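Rye Crackers
Posted in December by Mamska

Mix 40 g of rye flour with 80 g of wheat flour, then rub in a spoonful of butter.

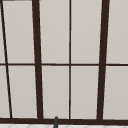
Add cold water a little at a time until the dough holds. Wrap and chill it.

1. Roll the dough thin between two sheets of parchment.
2. Prick with a fork and cut into squares.
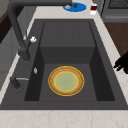 3. Bake until the edges brown. Cool on a rack.

Store in a tin with a tight lid. 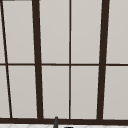 Juška wrote that caraway works better on top than in the dough. Press the seeds in before cutting.

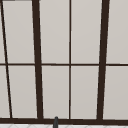 Window, dark brown bars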